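Hard water, cotton, and how much detergent is enough

Laundry and Textile Care > Water and Chemistry

pellworth
October 12, 2025

We moved in September to a house on a private well. The lab report puts total hardness at 379 mg/L as calcium carbonate. Iron is below the detection limit. No softener, and the landlord won't allow one to be plumbed in.

Washer is a Zistton front loader, warm cotton cycle. Detergent is Mindari powder at the dose printed for "hard" water. Towels have gone stiff and light colors look flat. I'd like to fix this with chemistry at the wash stage. The shirts affected are mostly light cotton knits in this range: 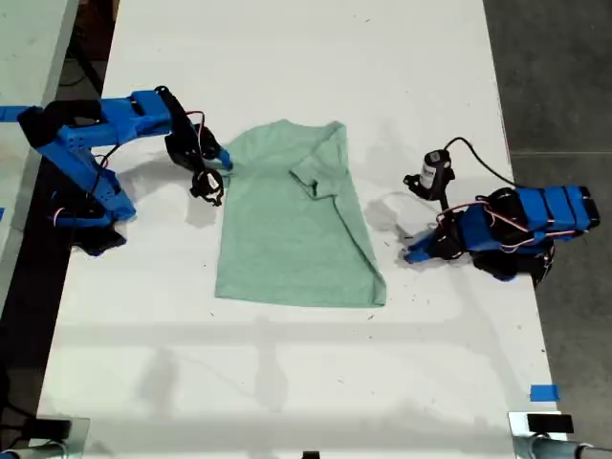 Mint green T-shirt, one sleeve folded in.

Two questions. Is the printed dose meant for water this hard? And does an acid rinse do anything useful, or does it only change how the fabric feels?

dunmarrow

Printed doses usually assume a ceiling well below what you have. Check the back of the box for the number that goes with "hard." If there isn't one, the word tells you nothing.

Powder carries its own builder, which ties up calcium before it reaches the surfactant. At 379 you are probably using up the builder in the first few minutes and running the rest of the cycle without it. Raise the dose by half and see whether the towels change over four or five loads. Don't judge from one.

Keith_in_Laundry

Disagree with raising the detergent. You add surfactant along with the builder, and a front loader doesn't use enough water to rinse the extra out. You trade mineral stiffness for residue stiffness and can't tell them apart by hand.

Add builder on its own. Sodium citrate or a plain water conditioner goes in the drum before the load. Leave the Mindari where it is.

dunmarrow

Residue is easy to test. Run a clean towel through a warm cycle with no detergent, stop it ten minutes in, and look for suds. I've done that on loads at one and a half times the dose and seen none. Calcium eats suds, so yes, the test reads low in hard water, but if you fill a bucket with distilled water and work the towel in that, it holds up.

Separate builder works too. It's one more thing to measure.

mandla_c

The acid question is a different one and deserves its own answer. Citric acid in the rinse dissolves carbonate already sitting in the fiber and neutralizes leftover alkalinity from the powder. It does not stop new deposits in the next wash. People use it as a substitute for enough builder and then wonder why they need it every load. 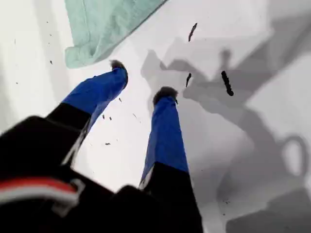 The other limit is volume. A softener drawer holds very little, and the rinse water is itself carrying 379 mg/L. Some of the acid is spent on the bicarbonate in that water before it touches the cloth. For old buildup, a soak in a tub is more efficient. Dissolve the acid first, keep it away from chlorine bleach entirely, and rinse well before anything goes in the dryer.

— Mandla Chauke

pellworth

Thanks. The box has no number, only "soft," "medium," and "hard." I had been using Stoma liquid softener in the drawer before the move and stopped when the towels went stiff. Was that the wrong direction?

Keith_in_Laundry

Stopping was right. Softener coats the fiber and makes it feel better while absorbency drops. On towels it hides the problem you're trying to measure.

rinsehold

I'll defend softener on knits. Jersey with mineral in it is abrasive against itself, and a small amount of lubricant cuts down the pilling. On towels, no.

mandla_c

The lubrication is real. I'd still remove the mineral first. The flat look on light colors is partly scatter from deposits on the surface fibers and partly lint from abrasion, and softener only helps with the second. 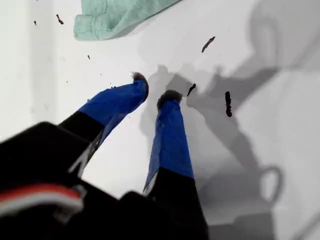

If the color comes back after a citric soak, it was deposit. If it doesn't, the surface is fuzzed or dye has been lost, and no wash additive will restore that. Soak one shirt and keep a matching one out as a control. Compare them dry, in daylight, on the same background. Damp cotton always looks darker.

dunmarrow

Agree on the control. I kept a log for 20 washes on two sets of hand towels, one with extra powder and one with separate citrate. I weighed them each time after a full dry. Both gained less than the untreated set, and the difference between the two treatments was smaller than my scale could resolve. So Keith and I may be arguing over nothing at that level.

Keith_in_Laundry

What hardness?

dunmarrow

126 mg/L.

Keith_in_Laundry

Then it doesn't transfer. That's a third of what pellworth has. At 126 the standard dose almost copes by itself.

dunmarrow

Fair. I'd expect the ranking to hold, but I have no data at 379.

rinsehold

Also check the machine. At that hardness the heater will scale, and warm cycles stop being warm. Mkhize sells a descaler, but plain citric acid in an empty hot cycle works if the manual permits it.

pellworth

The manual allows citric. Plan for now: descale the machine, soak half the towels and one shirt, then run citrate in the drum with the powder at the printed dose. No softener on anything until I have ten loads done. I'll weigh the towels and post the numbers here.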